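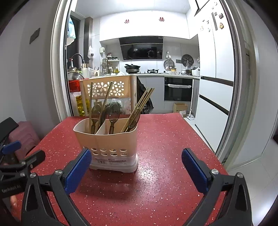 Plovesano Field Tools, Gripper Maintenance Desk

Hand-held gripper: pads, screws and checks

How often do the finger pads need changing?
Every 2,000 grasps, or as soon as the blue texture looks smooth at the tip. Change both pads together. A new pad opposite an old one pulls thin items such as chopsticks to one side.

Which pads fit?
Part 379. The older part 814 is thicker and stops the jaws from closing fully.

How do I fit a pad?
Peel off the old pad and clean the jaw with alcohol. Wait until the surface is dry. Press the new pad on from the base toward the tip and leave it for 40 minutes before use.

The jaws have side play. What should I tighten?
Start with the round silver screws near the pads, one on each jaw. Turn them by hand with a short driver until snug. If the play remains, send the unit to the Danevine bench.

Can I use the gripper in a kitchen?
Yes. Wipe the pads after each session. Grease on the texture causes slips on spoon handles and smooth plastic. Do not rinse the unit under a faucet.

Do I have to recalibrate after a pad change?
Yes. Close the jaws fully, set zero, open them fully, then save. Log the pad change in Nesach under the unit number.

Where do used pads go?
In the bin marked Naseri at the parts counter.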